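Nester Linen Storage System
Section 4: Folding and Loading Soft Items

Applies to the standard shelf insert and the under-bed drawer. For quilts and anything filled, see Section 5.

4.1 Before you start

Clear a flat surface large enough for the item when fully opened. A made bed is suitable. Smooth the top sheet first; creases in the sheet make it harder to line up edges.

Check the load limits on the Akande pattern card supplied with the insert. A folded stack must not exceed 250 mm in height. The drawer accepts pieces folded to a width of 600 mm or less.

CAUTION: Do not store items that are damp. Air them until fully dry, even if the care label allows tumble drying.

4.2 Folding a flat cloth or light cover

1. Lay the cloth face down and pull the corners square.
2. Fold in half lengthwise, printed side out. Match the hems, not the pattern.
3. Smooth from the fold toward the open edges with the flat of the hand.
4. Fold in half again across the width.
5. Repeat step 4 until the piece fits the template outline on the card.
6. Turn the piece so that the last fold faces the front of the shelf.

NOTE: Prints placed off-grain will not line up after folding. This is normal — use the hems as the only guide.

4.3 Checking the fold

Floral cloth on a printed cream sheet: 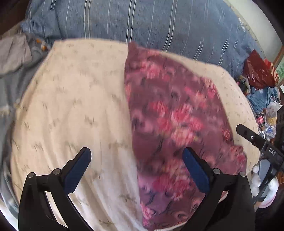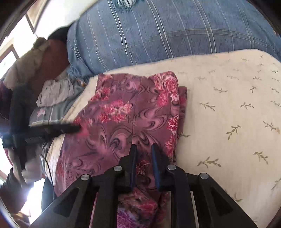

A finished piece should lie flat without being held and should show its layers evenly along each open side. Small wrinkles in the top layer are acceptable. In the second picture the layered folds can be seen at the right edge of the fabric; look at the same side of your own piece and tuck in any layer that projects past the one above it. If the edges are out by more than 26 mm, open the last fold and repeat from step 4.

4.4 Loading the shelf insert

1. Slide one hand fully under the piece and support the front edge with the other.
2. Place the heaviest piece at the bottom.
3. Leave a gap of 80 mm between the top of the stack and the shelf above.
4. Fit the Tallidano divider and press until both clips engage.

CAUTION: Do not force the divider against a stack that is too wide. Refold the widest piece and try again.

Replacement dividers and cards are supplied from the Hiradthorpe parts store. Quote the number on the underside of the insert.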